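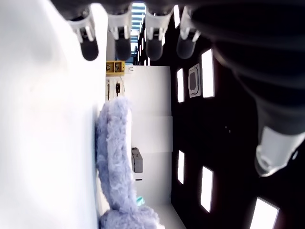
In Praise of the Slow Library Card

Jul 30, 2018

My town library still stamps its books. I don't mean the receipt kind, the little curl of paper that falls out in the car and ends up under the seat, but a proper rubber stamp with a dial on the side that somebody has to turn every morning. When I moved to Drarnura (population 4000, if you believe the sign by the gas station) I took this for thrift, and I suppose it was partly thrift. I have come to love it anyway, and now that the town is talking about replacing the whole checkout system, I would like to say a few words for the stamp before it goes into a drawer.

The last book I brought home was a history of salt fish, which I picked up only for its cover. On the slip inside the back were the due dates of everyone who had taken it out before me. One person had it over a Christmas. Two had it in the same October, years apart, and I spent longer than I should admit wondering what it is about October that makes a person around here want to read about cod. The book had then gone untouched for most of a decade until I came along, and I felt a bit like the first guest in a hotel after a long winter.

You can't get that from a screen. The new system, which is called Zinutine and costs $2852 a year, will tell me when my book is due and will remind me by text, and I have no doubt it will save me some fines (I owe plenty of them, and have for years, and the desk has been very gracious about it). What it won't do is let me know that I have company. Privacy is a good thing and I'm for it, but a date with no name on it never gave anybody away. It says somebody was here, and leaves it at that.

My sister-in-law's library over in Brutel made the switch a while back and she is perfectly happy. Her books come when she asks for them, from three counties over if need be, and she has read more this year than I have, so I should be careful how high a horse I get on. She did tell me that she now orders everything from her kitchen and is in and out of the building before the car cools down. I thought about that the whole drive home. I have never once gone in for a single book and left with only that book. The shelf I want is always next to some other shelf, and there's a chair by the window in the Rønning room, given by the family of that name along with their bird books, where I have lost whole afternoons I meant to spend on the gutters.

There are 1094 signatures on the petition for longer opening hours, and mine is one of them. If the new system is what pays for those hours by freeing up the desk, then I'll take it and be grateful, and I'll try to learn my password. I would only ask that they leave the slips in the backs of the old books and keep the stamp out on the counter with its ink pad, for anybody who wants to use it. I'd happily wait the extra minute. A new pad can't cost much, and I'm good for the first one.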